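Rirberg Open Day
Last edited in November by the Gutetti editorial desk

The Rirberg Open Day is a public demonstration of robotic handling held at the Rirberg workshop of Gutetti, a maker of automation equipment. It centers on the Zarnix cell, a robot arm with a parallel two-finger gripper, which is shown picking up household goods, footwear among them.

The program consists of 8 sessions. Each opens with a short talk on grip force and finger pads, followed by live handling. Attendance is limited to 100 visitors per session, and the most recent edition drew 3,887 registrations, far more than could be admitted. Places are assigned by lot.

Control software for the cell is supplied by Løken. Its task library held 119 routines at the last edition, most of them for soft or flexible items. Such items change shape under pressure, and the fingers must close far enough to hold them without crushing the material. Visitors may request a routine from the library but do not operate the arm. 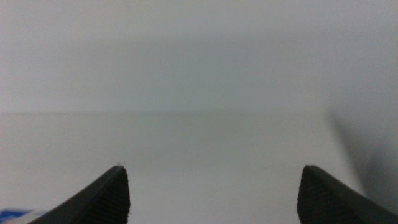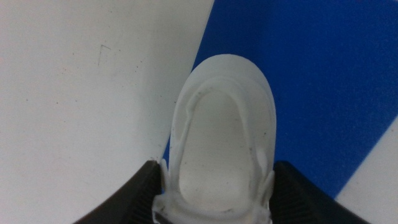
Wrist views of the gripper: open, with nothing held (first), and closed on a translucent white slip-on shoe (second).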